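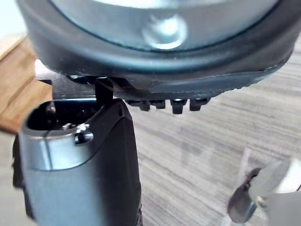
Can a robot keep working properly when its wrist camera has been moved?

Often it can't, unless it was trained on footage in which the camera had already moved a good deal. A small shift that a person would hardly notice is enough to make many trained robots reach for the wrong spot.

The Falbridge group has spent a long time on this problem, and its latest results were put online on 12/02/2024 under the project name Wakine. The work deals with one narrow matter: what a robot learns from a camera fixed close to its own gripper, and how much of that learning depends on parts of the view that have nothing to do with the job.

A wrist camera sees a lot of robot. In the view at the top of this page, the grey housing of the wrist takes up much of the upper part, one large gripper finger stands in the lower left, and the wood-grain surface fills in behind. The objects in the lower right corner are blurred. A person would ignore the metalwork and look past it. A learning system has no reason to do so. The housing and the finger are nearly always in the same place, they have strong edges, and they are there in every recording, so the system is free to use them however it likes.

The group's early tests suggested that it does use them. The arm had learned to close its gripper on small household objects by copying a person who steered it through the job. It did well. Then the camera bracket was loosened for cleaning and put back a little crooked, and the same arm began to stop short. The table had not changed, and neither had the objects. The edge of the housing had moved across the view, and the arm behaved as if its whole hand had moved with it.

The usual answer is to calibrate again. A printed pattern goes on the table, the arm looks at it from several positions, and software works out where the camera now sits. That works in a laboratory. It works less well in a packing room where the arm is knocked by trolleys and nobody on the shift has been shown how to do it. Even in a laboratory it takes up part of the morning, and the old recordings still carry the old camera position.

Wakine takes another route. While the training recordings were being made, the camera was moved on purpose. The bracket was turned, slid or tilted by a small amount between recordings, and no one wrote down where it ended up. The system was never told that anything had changed. It simply met the same jobs from many slightly different viewpoints, with the housing and the finger turning up in different parts of the view.

On its own this made the arm worse. For the first part of training it was clumsy, and at the end it was still less accurate than an arm trained with a fixed camera and tested with that same camera. The group says so plainly in the write-up, with the numbers next to each other in the main table. Many papers would have put that in an appendix.

The second part of the method is what brought the accuracy back. Before each reach, the arm makes a short movement: the fingers open and close a little and the wrist tips slightly. The system is given the views from before and after. Whatever stayed put between them belongs to the wrist, the parts that moved with the command belong to the fingers, and the rest is the world. The group calls this the wiggle in conversation and the self-check in print. It adds a short pause to every reach, and a visitor watching the arm work soon stops noticing it.

Testing was done on 29 jobs, most of them dull. The arm had to put a cap on a bottle, pull a drawer, lift a cup by its handle, move a sponge from one tray to another. Each was tried with the camera in its normal place and again with the camera shifted. With the normal camera, the new method and the old one came out close together, with the old one slightly ahead. With the shifted camera the old method failed on most of the jobs, while the new one held up on all but 4 of them. Those were jobs with thin, flat things: a card, a key, a folded cloth and a washer.

The reason for those failures is not fully settled. One view in the group is that the camera is simply too close. When the gripper comes down over a flat object, the fingers hide it, and the last part of the movement is made blind whatever the training was like. The other view is that the recordings had too few flat objects in them. A new set is being collected to find out, and the people doing it expect to be busy until May.

Falbridge did not work alone. Samonte, a maker of light arms for small workshops, lent two machines and asked for little in return beyond a look at the data. Its interest is practical. Its customers take the camera off to clean it, put it back by eye, and then ring up to say that the arm has gone wrong. An engineer can spend a whole visit tightening one screw. If the arm could put up with a crooked camera, some of those visits would not be needed.

There is also a question of what the recordings can be used for afterwards. Groups that train robots like to share footage, and the trouble has always been that each group mounts its camera in its own way. Flumov, a shared store of robot recordings, has added the Wakine set to its collection. In a short follow-up test, a system trained on that set was given footage from an arm with a different gripper altogether. It needed about two hours of extra recordings before it was useful on the new arm. A system trained with a fixed camera was given the same amount and was still missing its targets.

That test was small, and it used one other arm. The group has not tried a gripper with more than two fingers, or one that works by suction, where there would be no fingers to open and close during the self-check. It has not tried bad lighting either. All the recordings were made indoors in ordinary room light, and glare on shiny parts of the wrist was left in as it came.

The code for the self-check is public. It runs on the computer that already controls the arm, and needs no second camera. The bracket drawings have been released as well, including the loose version that lets the camera be turned by hand between recordings, which other laboratories had asked for more than anything else.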